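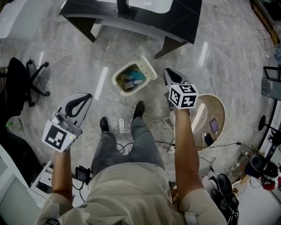 Ravby wrote that before I buy another camera I should check how the marker cubes are seen from the head, and this is why I am posting here with more details.

Hand-held grippers, Vostau or Seok? Tracking is lost near the floor
Posted by Saeed Tehrani

I am comparing two pairs of hand-held grippers for recording household tasks. Both have a marker cube near the grip, and the head camera looks down and finds the cubes. The Vostau pair is lighter in the hand. The Seok pair closes more smoothly, but its cube is smaller. My task is simple: go to the trash bin, open the lid, take out the bag. When I stand straight, both pairs are tracked well. When I bend down, I lose one cube for many frames, mostly the right one. In my last test I recorded 721 frames with the Seok pair and 480 of them had both poses. The floor is glossy tile, and the ceiling lamps make bright streaks on it. Is it the light, or the cube, or the resolution? I use 900 lines in height now.

Ravby
Glossy tile is trouble, but I would look at exposure first. Put the camera on manual and make the shutter shorter until the white squares on the cube are not burned out any more. I had automatic exposure on a Lumik camera, and each time I looked at the floor, the picture went dark or bright and the detector lost the corners. After this change I would repeat the same task with both pairs, the same number of times, and only then compare. With one recording for each you can't say which gripper is better.

seok_user2
get the vostau, bigger cube, end of story

Lumik fan
I don't fully agree with the answer before me. The bigger cube helps, but when you bend, your wrist turns and the camera may see only one face at a sharp angle. Try to turn the cube mount by some 20 degrees toward your head, if your mount allows this. Measure the new offset again after it, otherwise your poses will be wrong by a constant amount and you will search for the mistake for a long time, as I did in February.

Saeed Tehrani
Thank you to all. Manual exposure helped already with the left hand. I will try the mount tomorrow and write the numbers for both pairs.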